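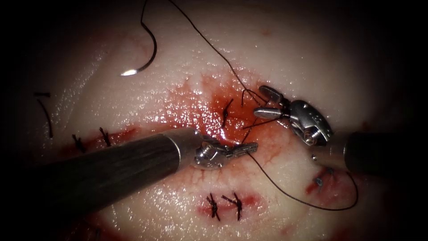 Six black ties across the middle, thread still in hand.

Suturing practice gallery, Ornton skills room, Sunday, February 2, 2020. Proper write-up in March, maybe. Tissue is pale stuff, shiny, shows the blood up very red. Black thread all the way through. Good for seeing your spacing, less good for your eyes after 2 hours under that light. Everything past the middle goes dark, so keep the work centered.

Thread managment is most of the job. Long loops wander off across the tissue and then you're chasing them. Shorter tail next time, I keep saying it.

## Needle passing 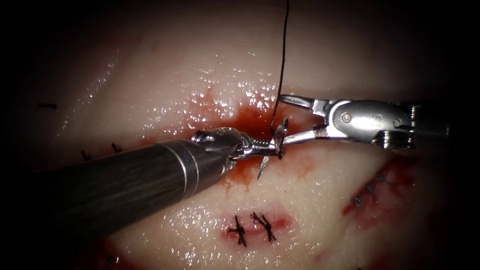 ## Closer in

Three stitches on the line in this one, stacked up one over the next. Curved needle in the jaws, point close by the other tip. Grip it too near the point and it swings on you.
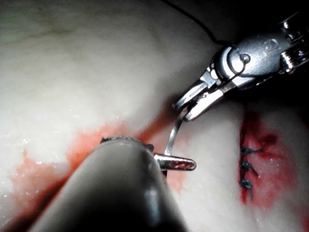

Still want to redo the whole set with the Skellow thread, same pale tissue, same curve of needle. The Pettigrew pack has 9 needles left in it so no excuse. Full folder is 2,652 files, mostly near-identical, and I've been thru 17 of them properly. More when I get to it — captions for the middle one too.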